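**Ticket 987: right gripper closes late during two-arm tube assembly**

**Opened by:** Lilonbridge Student Robotics Club, two-arm team
**Date opened:** 29 Nov 2025
**Location:** Abubakar Hall, ground floor lab
**Software:** Luvport teleop package, August release
**Priority:** medium, though we would dearly love it to be high

Hello, and thank you in advance to whoever picks this up. You helped us so kindly with the calibration trouble in the spring term that we feel a little guilty coming back, but we've been going in circles and could use a fresh pair of eyes.

Our team is working on the Havton challenge, the student one where two arms have to put together and take apart a household item made of tubes, fittings and fabric. We drive both arms ourselves from the leader handles and record every run, and later on we train on the recordings. The left side behaves beautifully. The right gripper is the one giving us grief: when the operator squeezes, the fingers on that side start to close noticeably late. Sometimes it's a small lag that you only feel in your hand, and sometimes it's long enough that you've already started moving the arm before the fingers have done anything.

It's not every time! That's what makes it so maddening. We can get a whole string of good grasps and start congratulating each other, and then it comes back.

**What we're trying to do when it happens**

The hardest step for us is bringing a tube and its fitting together, when both grippers have to work close to each other and to the part.
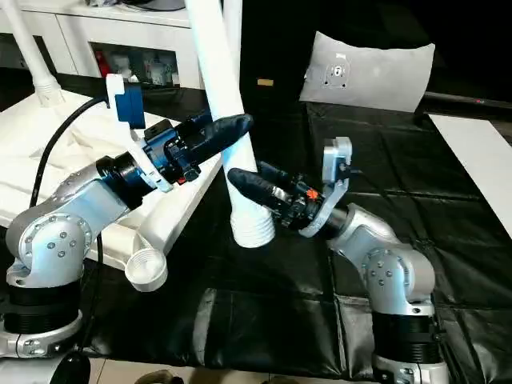 Timing matters most in this step, and it's where the late close hurts us worst. One arm is supposed to steady the tube while the other guides it, and the leader software treats them as a matched pair, so a late squeeze on one side means the other arm is pushing against nothing. With the threaded end hanging just over the mats like that and a black finger on either side of it, there isn't much room to recover. If the right fingertip is low on the tube, as it is in that shot, a late close tends to nudge the tube sideways, and the operator has to back out and line everything up again.

**Steps to reproduce**

1. Start the Luvport session with both arms and recording on.
2. Home both arms and wait for the ready message.
3. Do a few easy grasps on a loose fitting with each hand. These are nearly always fine.
4. Move to the two-handed step and hold the left gripper closed.
5. Squeeze the right handle while also moving the right arm.

Step 5 is the one that does it. If we keep the right arm perfectly still and squeeze, we haven't managed to trigger the problem at all.

**What we've tried so far**

*Swapped the leader handles.* The lag stayed with the right gripper and didn't follow the handle, so we think the handles are innocent.

*Changed the communication cable.* We used the spare from the drawer, which we know is good because it ran the left arm all through August. No difference that we could feel.

*Lowered the command rate.* Your setup guide suggests 112 commands per second for our arms. We dropped to 30 and the whole thing felt like steering a canal boat, but the late closes did become rarer. We've put it back to the recommended value for now.

*Checked the log file.* There's a warning that shows up on the bad runs and never on the good ones:

`gripper_R: command queue above 4,000, dropping oldest`

We don't know if that number is a lot. It sounds like a lot to us, and the left gripper has never given the same message.

*Turned the part over.* A couple of us wondered if the reach was to blame, with the right arm being stretched too far and slowing everything down, so we tipped the frame on its back to bring the work in closer.
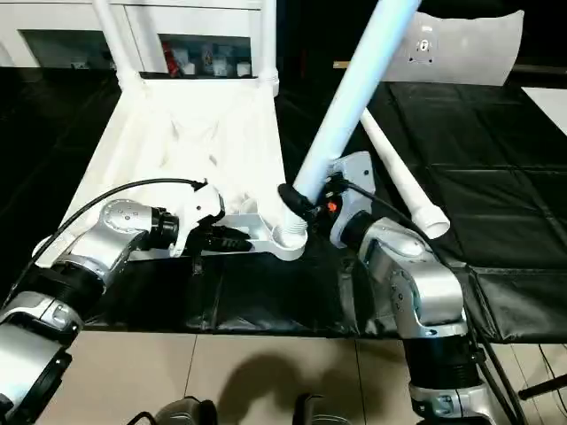

*Frame on its back, legs up, right grip around the long leg.*

We had high hopes for that one. The operator was certainly more comfortable, and we may keep it as our normal starting position, but the lag turned up again before the end of the session. The same warning was in the log too. So we've crossed reach off the list, or at least written it in pencil instead of pen.

*Restarted everything.* Yes, in the order on the laminated card! The first few minutes after a restart are always lovely, and then it creeps back in. One of our newer members pointed out that the trouble seems to come sooner when we record than when we only practice. We'd been too busy staring at the gripper to notice, so full marks there.

**Update, later the same session**

We ran a longer stretch of work with recording turned off, going from corner to corner around the frame. No late closes on either side, and no queue warning. Then we turned recording back on, changed nothing else, and went to the corner where the rails meet the tall post.
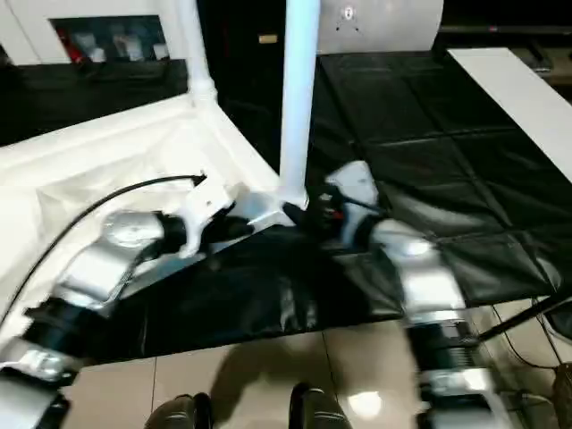 *Both grippers at the corner of the frame, right fingertip at the foot of the post.*

The lag was back within a few grasps on that stretch. We've repeated the on-and-off comparison since then and it came out the same way, so we now suspect that saving the camera streams is holding up the right gripper's commands somehow. Why it would pick on the right and leave the left alone is beyond us. The one difference we could find is that the right gripper shares a hub with the head camera, and the left one has a port to itself.

**What we'd like to know**

- Is the queue warning a sign of a slow disk, a crowded hub, or something in the Luvport settings?
- Is it safe to give each gripper its own port, or does the software expect them in a certain order? We don't want to end up with left and right switched around.
- Can we still use the recordings we've made? The commands and the finger positions are saved separately, so perhaps the delay can be corrected afterward, but we'd rather hear it from you before anyone spends an evening on a script.

The log files from one good run and one bad run are attached, along with our settings file. We can do a remote session most afternoons after classes finish, and somebody will have the lab open until dinner. We're going to leave the cables exactly as they are until we hear from you.

**Status:** waiting on Luvport support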